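Irevow Kitchen Words
Data card, updated 4 September 2026

Irevow is a word list for home cooking: 400 short entries covering what people really say when they cook, from "a glug" to "till it looks right". We started it because printed glossaries skip the good stuff, and the good stuff is wonderful!

What's in it
Each entry has a term, a plain meaning, a region tag and up to 4 sample sentences. The sentences were written fresh for this list – none are copied from cookbooks. There are 21 region tags so far. Wadley has the most entries and Tullberg has the strangest ones (look up "shoulder warm", please).

Files
terms.csv – the main list
samples.csv – sentences, linked by term id
regions.txt – tag names and spellings

Known gaps
Baking is thin. Bread words especially, and we'd love more. Some spellings in the Krishnan set still need a second look; those rows have "check" in the last column.
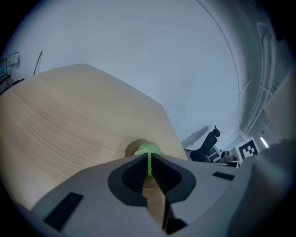 Round object, held at the jaws.

Adding words
Send one term per row and keep the spelling you grew up with. Don't tidy the grammar in sample sentences. If two regions use the same word differently, make two rows – those are our favorites.

Next release
November, with more soup.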